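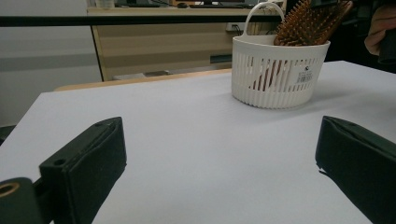

桌上的白色提篮，条码标签还在。

2019年3月5日

我用中文写博客已经有一段时间了，写得很慢。每篇文章都要查词典，有的词查了以后还要再问一次自己：中国人真的这样说吗？所以如果今天的句子有一点奇怪，请大家原谅，也欢迎在留言里改正我。

今天想写一个篮子。

这个篮子是在Limsakul买的。Limsakul是我家附近的一家杂货店，在Skilodska街的拐角，门很窄，里面却很深，一直通到后面的院子。店里卖拖把、灯泡、花盆、缝衣服的线，还有一种很甜的饼干，我不知道为什么饼干放在灯泡的旁边。我去那里本来要买洗碗用的海绵。海绵买了，篮子也买了。花了25块钱，篮子的钱和海绵的钱加在一起。

我要先说一下为什么需要它。

我的房子不大，厨房和吃饭的地方是同一个房间。去年10月我搬到Clindau来的时候，觉得这样很好，做饭的时候可以看见桌子，吃饭的时候可以看见炉子，汤开了马上知道。可是住了一个冬天，我发现桌子变成了一个什么都放的地方。信、钥匙、没有吃完的药、夹子、胶带、超市的收据、手套（有时候只有一只）。吃饭以前我要用手臂把它们推到一边，吃完以后它们又慢慢地回来。我的母亲如果看见这样的桌子，会说一句我们老家的话，意思是“桌子的肚子吃得比人饱”。我不知道中文里有没有相似的说法，如果有，请告诉我。

所以上个星期我决定整理。我看过很多关于收纳的文章，中文的也看，因为可以同时学习单词。“收纳”这个词我以前不认识，课本里只有“收拾”和“整理”。现在我觉得这三个词的感觉是不同的。收拾比较快，客人要来了，赶快收拾一下。整理比较认真，要坐下来，要想一想。收纳呢，好像每个东西都要有一个家。我的理解可能不完全对，不过我就是按照这个理解来做的。

第一步是把桌子上的东西都拿下来，放在地上的一块旧床单上。文章里说，要把东西分成三种：常常用的，有时候用的，不用的。我分的时候遇到了困难，因为很多东西属于第四种，就是“不用但是不敢扔的”。比如一把钥匙，我不知道它开什么门。它是和这个房子的钥匙一起给我的，我试过大门、信箱、地下室，都不对。我把它放回去了。我还找到13支笔，其中能写出字的只有两支，这个让我有一点不好意思，因为我一直对别人说家里没有笔。

第二步是找容器。“容器”也是从文章里学来的词，听起来像化学课。我先用了一个鞋盒。鞋盒的问题是看不见里面，盖上盖子以后，我就忘记了里面有什么，三天以后又去买了一卷新的胶带。后来我又用了一个玻璃碗，以前是放沙拉的。玻璃碗看得见，可是很重，而且钥匙掉进去的时候声音很大，早上听了心里不舒服。

然后就是这个篮子了。

它是白色塑料的，样子是椭圆的，边上没有尖的角。侧面是一条一条竖着的细板，中间有空隙，所以放了东西以后，从旁边也可以看到一点颜色，蓝的是信，红的是夹子。靠近底部有一圈带棱的部分，我特别喜欢这个细节。“棱”字我写了三遍才写对，左边是木，右边很复杂。上面有一根弯弯的提手，细细的，高高地拱起来。

提手对我来说最重要。以前吃饭前要把东西一件一件地搬走，现在提起来就可以走，放到窗台上，吃完饭再提回来。动作只有一个。我站在那里提过来、提过去，试了好几次，像小孩子玩新玩具一样。还好家里没有别人。

我在店里的时候也看过别的篮子。有一种是藤的，很漂亮，有一点像我外祖母放鸡蛋的那个。外祖母住在Sorach，那里的冬天很长，鸡不怎么下蛋，所以那个篮子里有时候放土豆，有时候放毛线，有时候放着一只睡觉的猫。我拿着藤篮想了很久。可是藤的缝里容易积灰，我又不是一个每天擦灰的人，这一点我很了解自己。厨房里有油，藤的东西时间长了会发黏。塑料的可以拿到水龙头下面冲一冲，用旧牙刷刷一刷细板中间的空隙，再倒过来晾干。所以最后还是买了塑料的。走出店门的时候，我回头又看了藤篮一眼。

还有一个大小的问题。我建议大家买篮子以前先在家里量一下。我没有量，我只是在店里用两只手比了比，然后就保持这个姿势，想象自己站在桌子前面。店主问我要不要帮忙。我说不要，谢谢，我在量我的桌子。这句话用当地的话说出来大概也不太对，她看了我一会儿，又去整理她的饼干了。

我把它放在桌子的一头。我的桌子，台面是白的，有一点发灰的那种白，不反光，台面后边露出一条浅色的木头。白的篮子放在白的桌面上，我开始担心会太单调，好像医院。看了几天以后觉得没有关系。桌子上的颜色本来就太多了，信封的颜色，药盒的颜色，超市广告的颜色，这些都不是我选的。白色让眼睛休息一下。“让眼睛休息”这个说法是我从母语翻译过来的，不知道中文里能不能用。

标签我还没有撕。它贴在篮子的前面，偏右，小小的一张，白底黑条码，还有很小的字和一个小标志。我有一个坏习惯，新买的东西总是不马上撕标签。杯子底下的、锅盖上的、相框背后的，都留着。以前我想，这样如果东西坏了可以去换。可是我一次也没有去换过。而且标签留得越久，胶就越硬，以后撕的时候会留下一块灰灰的、黏黏的印子。网上的办法有很多，我试过的有两种：

用吹风机吹一会儿，胶变软了以后从一个角慢慢揭。这个办法对玻璃很好，对薄的塑料要小心，我曾经把一个肥皂盒吹得变了形。

用食用油。在标签上涂一点油，等一等，纸就会软，然后用手指搓。搓下来的东西不好看，手也很油，最后要用洗洁精洗。可是不伤塑料。

篮子我打算用油。写完这篇文章就去做。也可能明天去做。

现在说说里面应该放什么。我给自己定了几个规定，写在一张纸上，贴在冰箱门上，当作练习写字。

一、每天要拿的东西才可以进篮子：钥匙、眼镜、正在看的信、一支能写的笔。

二、吃的东西不可以进去。药也不可以，药去浴室的柜子。

三、收据在篮子里最多住一个星期，然后要么进文件夹，要么进垃圾桶。

“住”一个星期，这样写可以吗？我本来写的是“停留”，查了例句，好像停留是给人和飞机用的。我觉得收据住在篮子里也很可爱，就这样吧。

那么其他的东西去哪里了呢？胶带和夹子去了抽屉，和剪刀在一起。不能写的笔扔掉了，扔以前每一支都在废纸上又画了一次，给它们最后的机会，其中有一支居然写出了半个圆圈，然后又没有了。手套去了大衣的口袋里。那把不知道开什么门的钥匙，我用一根线系住，挂在门后面的钩子上。也许有一天走廊里会出现一扇我没有见过的门。

整理的时候我还看到一件有意思的事情，就是东西喜欢跟着平的地方走。桌子平，所以东西来桌子。桌子干净了以后，两天之内，洗衣机上面就开始有东西了。先是一封信，然后是一个空的果酱瓶，然后是我的围巾。我想，也许洗衣机上面也需要一个篮子。可是如果这样想下去，家里会有很多很多篮子，然后需要一个地方放篮子。所以暂时不买。我把围巾挂起来了，果酱瓶洗了，里面放了小勺子。

说到这里，我想问一个语言的问题，请中文好的朋友帮助我。篮子、筐、篓、盒子、箱子，怎么分别？我的理解是：有提手的叫篮子，大的、没有提手的叫筐，盖得上的小的叫盒子，大的叫箱子。篓我不清楚，我只在“字纸篓”里见过，还有“背篓”。可是我在网上看到“洗衣篮”，照片里的并没有提手，而且很大。又看到“收纳筐”，照片里的却很小，两边有把手。“提手”和“把手”也让我头疼，我在这篇文章里都写了提手，因为是从上面提的。如果从两边拿，是不是叫把手？门上的那个也是把手，对不对？词典没有给我一个清楚的回答，每个词都用另外一个词来解释，转了一圈又回到篮子。

还有量词。一个篮子，一只篮子，两个好像都可以。我的老课本里写的是“一只篮子”，可是“只”我第一个想到的是猫和鸟，所以总觉得篮子有腿。我今天用的都是“个”，比较安全。

昨天晚上我请自己吃了一顿认真的晚饭，汤、面包、一点腌鱼。吃饭以前把篮子提到窗台上，用湿布把桌子擦了一遍，连木头的那一条也擦了。以前我常常站着吃，或者把盘子放在信上面吃，有一封电费的信上现在还有一个圆圆的油印。昨天盘子的旁边有地方放手肘，我还把词典打开放在旁边，一边喝汤一边查“腌”这个字。

下次我想写浴室的柜子，因为现在药都在那里，门已经有一点关不上了。标签的结果我也会写在留言里，如果油的办法成功了的话。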